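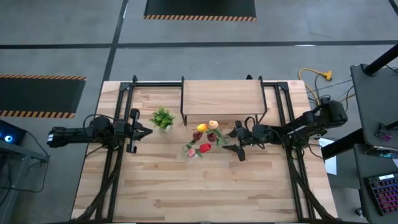
Our report is about finishing a tabletop, and about how much longer that takes than any of us put in the plan. The Triststead workshop had an old bench top it wanted gone, the department wanted a display surface for plants and flowers, and we wanted course credit, so the match was made quickly. The brief from Filten, the small florist that agreed to be our client, asked for a pale surface that would make greenery look good and would not look like a laboratory. Butcher block was the obvious answer. Pale planks with a warm honey tone and a few faint darker streaks in the grain do most of the work, and a small potted plant or a loose bunch of artificial flowers laid on top needs very little help after that. The low platform near the far edge has the same pale plank grain, set on thin black legs, and gives one item the chance to feel more important than the others.

Aims

We set ourselves two questions. First, which finish keeps light wood light? Second, does a raised platform change how people arrange things on a table, or does it just become the place where keys go?

Choosing the finish

We tested three finishes on offcuts: plain mineral oil, a hardwax oil and a water-based varnish from Karagiannis, whose tin promised a "natural look" in very unnatural lettering. The mineral oil looked lovely for a week and then drank up every ring a wet pot could give it. The varnish resisted water best but left the wood with a bluish cast, like skim milk. Hardwax oil landed in the middle and we went with that. It took two coats, with a light sanding between them, and the sanding was where we learned that one of our group believed "with the grain" to be a figure of speech. Those scratches are gone now. Most of them.

Drying was our largest planning error. The schedule allowed one evening. February in an unheated workshop had other views, and the first coat was still tacky enough the next afternoon to collect a fair sample of local dust. We sanded it back and started again. Please read the gap in our log as "waiting" and not as "idle" – although from the outside the two are hard to tell apart.

The arranging sessions

For the second question we asked 10 students to set out a plant, some flowers and anything else from a box of props so that the table looked "finished." We gave no further instructions, and two people took this as a personal challenge. Most put the plant on the platform first, looked at it, and then took it down again. When we asked why, the usual answer was that it looked like it had won something. The flowers gave more trouble. Without a vase they never settled, and people kept fanning the stems out, pushing them back together and fanning them out again. One participant spent longer on the flowers than on the consent form, the prop box and the closing questions combined.

The platform did change what people did, only not as we predicted. We expected it to hold the main item. More often it was left bare, and things were grouped in front of it or a little to one side, as if it were a backdrop. Filten found this more useful than we did, as it suggests a shop can build height into a display without having to fill it.

Costs

The bench top was free. Oil, abrasives, brushes and felt pads came out of the course budget. We also paid for a moisture meter from Novance, used it twice and agreed on its reading once.

What we would change

The platform should be a little deeper, so that a pot with a saucer can sit on it without anyone holding their breath. We would also test real flowers beside the artificial ones. Ours kept perfectly through every session, but they shed nothing and drip nothing, so they tell us very little about how the oil will cope in a working shop. A second round of water tests on the offcuts is planned for the end of March 2025, in a heated room this time. The offcuts are labeled and stored on the shelf over the sink, with the rest of the oil.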